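Subject: Re: [pantry] seasonings - what do you keep out?
From: Vojtěch Šimek
Date: Thursday, January 9, 2025

Hello all,

I spent part of the afternoon on the seasoning question and have some answers for Tellier, whose message is quoted further down. Two pictures first, then the long part. 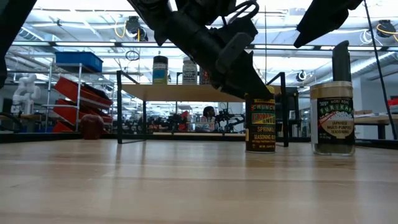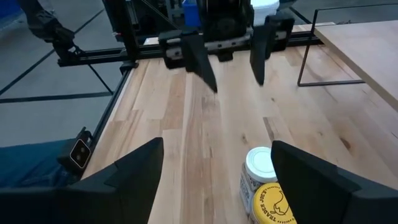

Reading time: 3 min

Tellier wrote:

> I have one shelf and too many seasonings. Half of them are blends I
> bought for one recipe. Do people sort by cuisine, by size, or by how
> often they get used? And does anybody bother writing dates on them?
> I also can't decide whether tall jars with a spout are worth the
> room. My shelf has 7 inches of clearance and a few of mine only go
> in lying down, which makes a mess.
>
> Also, what do you do with furikake besides rice? I have a full jar.

I'll take these in order.

Sorting. I tried sorting by cuisine for most of last year and gave up on it in February. The blends don't fit. The Crunchy Onion one goes on baked potatoes, green beans, eggs and cottage cheese, and I could never remember which group I had put it in. Now I have two groups. Things that go into the pot while it cooks stay in the cupboard by the stove. Things that go on the food at the end stay together and come to the table. The onion sprinkle and the furikake are both in the second group. So is anything with seeds or flakes in it.

If you only have one shelf, put the finishing ones at the front left and the cooking ones behind. You will reach for the front ones with a plate in the other hand.

Lids. If you look down on your jars and not across at them, the lids matter more than the labels. The yellow Trader Joe's lid in the second picture has the name around the rim and a bird in the middle, so I know it from above. The white lid behind it has nothing I can go by from that side. For plain lids I use a grease pencil and write one word on top. Masking tape works too but it picks up oil and goes brown. Baláž posted here a while ago about using round stickers. I bought a sheet and they came off the first time I wiped the lids down.

Dates. Yes, I write them, but only the month and year I opened it, on the bottom. I don't write the printed date again. Anything with dried onion in it I try to finish within 3 months of opening, as it gets soft after that in my kitchen and loses the crunch you bought it for. Seaweed has the same trouble. Whole spices I leave alone for much longer.

Spouts. The Nori Komi furikake in the first picture is taller than the onion canister next to it, and the tall black cap has a lot to do with that. Measure yours with the cap on before you decide. If it won't stand up under 7 inches, I would not lay it down. Either put it on the counter or move some of it into a short jar with a wide mouth and keep a spoon handy. I keep mine as it came - the jar is clear glass under the label and I can see how much is left, which I like.

A funnel is useful if you do move things over. Use a wide one. Sesame seeds get through a narrow funnel all right but the seaweed pieces jam in it.

Furikake other than on rice:

Popcorn, with a little melted butter so it sticks.
Fried or soft-boiled eggs.
Sliced cucumber with rice vinegar. Put it on at the last minute.
Plain noodles with sesame oil.
Mashed avocado on toast.
Roasted potatoes, after they come out of the oven. The seaweed turns bitter if it goes in with them.

Check the salt before you add any more. I ruined a bowl of noodles that way.

On cleaning, which came up in the other thread (message 255, for those who read by number): I take everything off the shelf, wipe the bottoms of the jars with a barely damp cloth and let them stand on the table for a while before putting them back. Don't run the caps under the tap unless you have time to let them dry fully. Water left inside a spout makes the seasoning cake up and then you are poking at it with a skewer.

Tellier, you also asked off list about the turntable from Zultitbridge. I had one. It was fine for short jars, but the tall ones tipped if I spun it with any speed, and the corners of the shelf behind it went to waste. I gave it to Uvix, so you might ask there how it is holding up.

I still have no good answer for refill bags. Mine are in a shoebox with a clip on each one and I don't like it. If somebody has a better way, please post it.

Vojtěch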